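Francine Bélanger keeps the burial register of the Potthorpe congregation in a blue ledger, and she has been copying it out since January. It lists 1029 names. The last nine were added in her own handwriting.

"My grandmother could tell you who every one of them married," she said. "I can do maybe half."

Potthorpe was settled by Mennonite families who left the Antoniuk district in two groups. They built a meetinghouse first and a school second. At its largest the congregation had around 4000 members, counting the outlying farms. The school closed when Bélanger was a teenager, and services in the old dialect stopped a few years later.

"People didn't leave the faith, mostly," she said. "They left for work. Then the kids grew up in Reltunlow and had a church down the street – an English one."

Sunday attendance is now 20 in a good week. Svenja Wieser, who leads the singing, still opens with a hymn in dialect, and she has begun writing the words out phonetically for those who can't read the old script.

"They know the tune," Wieser said. "So I give them the sounds, and we go over what it means afterward."

We talked through most of an afternoon at Bélanger's house.

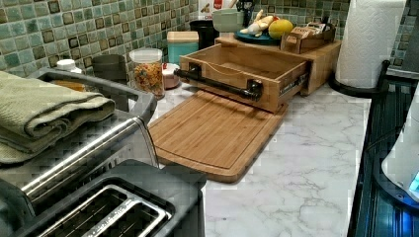
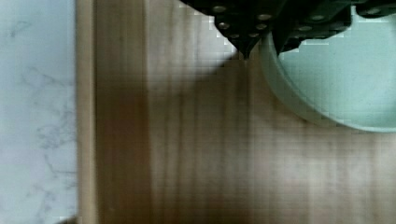 Bélanger would like the finished copy of the register to go to the library in Zollasel, where a reading room holds records from other congregations in the valley. Wieser would prefer to keep it in Potthorpe. The two have discussed it more than once.

"If it stays, somebody has to heat the building," Bélanger said. "I told her that. She said she'd bring the wood."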